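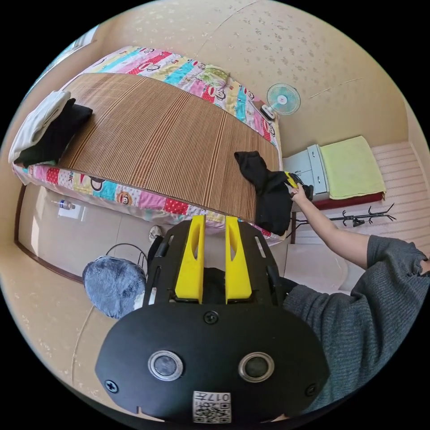 Zotside Laundry Set

Clothes folding and clothes handling, recorded with hand-held grippers by the Clernholm student robotics club

Last updated July 8, 2022

What this is

Zotside is our club's second data project and the first one we're proud enough to share! We wanted our arm, Doolan, to help put away laundry, and we found out fast that writing rules for a T-shirt is a miserable way to spend an evening. So now we teach by showing. A club member picks up the grippers, does the chore the way they would at home, and the recording goes into the set.

The release has 2761 clips. Most of them come from bedrooms, with beds, mats, quilts and all the usual stuff left where it was. We love that about it. Our old set was shot on one gray table in the lab, and Doolan got very good at one gray table.

Tasks

fold: garment starts spread out, ends as a folded piece
stack: folded pieces go on a pile
lift: garment is picked up and held clear of the surface
hang: garment goes over a hook or rail (still thin, more coming in July)

Dark clothes are the hard ones. Sleeves vanish into the body of the shirt and even people labeling the clips have to squint. If you only have time to try one thing, train on "lift" with black fabric and see how your model copes.
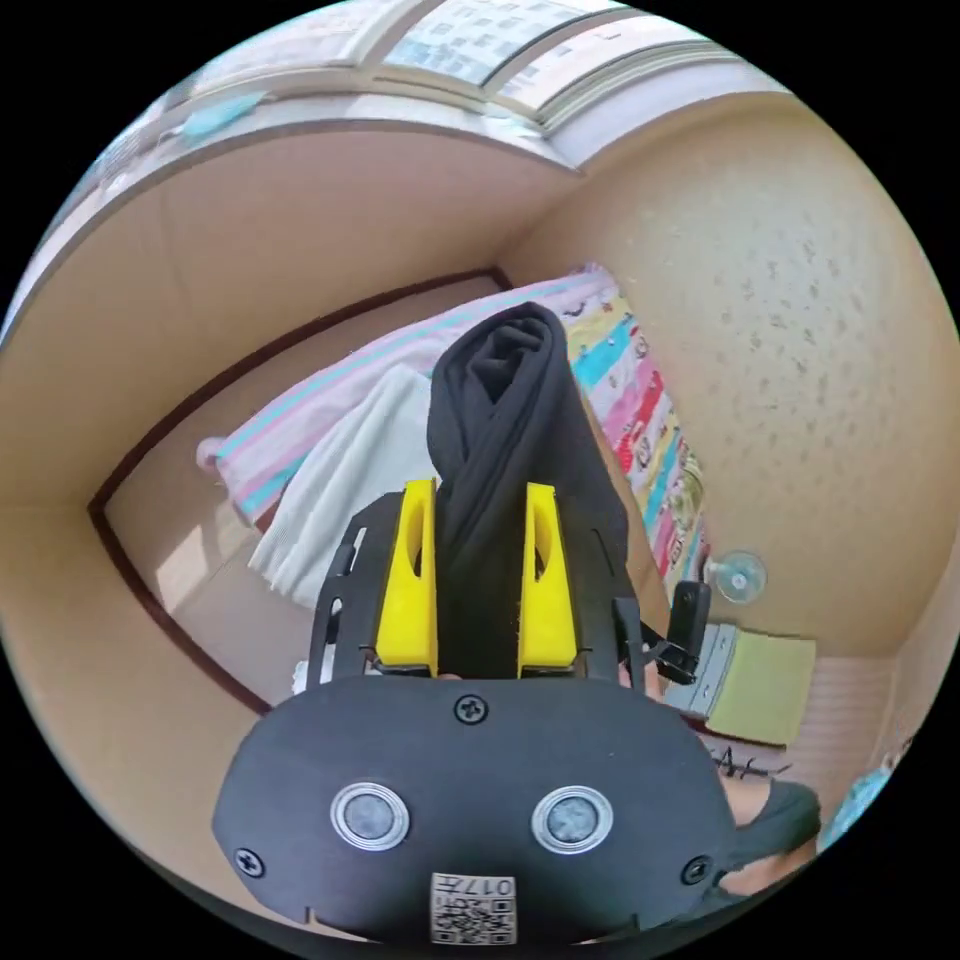

Black fabric held between the two yellow fingers, with the bed behind.

Folder layout

clips/ one folder per clip, video plus gripper opening
labels/ one text file per clip: task, garment color, start and end marks
splits/ train and test lists
tools/ viewer and the script that checks for missing files

The test list has 200 clips. Please don't train on them, we use them for the Barkdale student challenge and it's more fun when the scores mean something.

Getting started

Run the check script first, then open any clip in the viewer. Press the space bar to step through. You need 20 GB of free disk space, and the viewer wants Python 3.

Known problems

Start marks in "stack" are sometimes late by a few images. Color labels say "dark" for both navy and black in the older clips. Leonie Henare is working through those now and would be thrilled to get help.

Who to ask

Wiremu Waaka looks after the tools folder and the splits. Leonie has the labels. Open an issue and tell us which clip number you were looking at. If you train something on Zotside, even something that crumples every shirt it meets, send us a video!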